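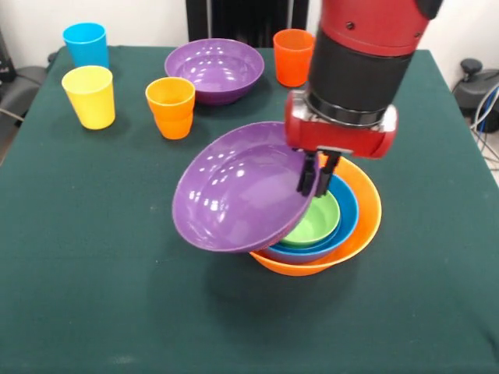 I've come to believe, after two months of helping with the Dundgate collection, that we're all far too fond of our tidy examples. A learning system is a bit like a child at the sink, and it needs to meet the awkward moments too - a purple bowl held by its rim, tipped steeply over the stack, say. Give me 200 varied tries over any number of perfect ones!

So please, keep the green bowl that sits tilted inside the blue one.

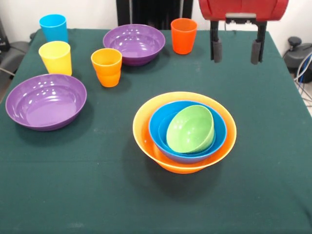

What I'd keep

Everything, dear reader, with an honest label on it.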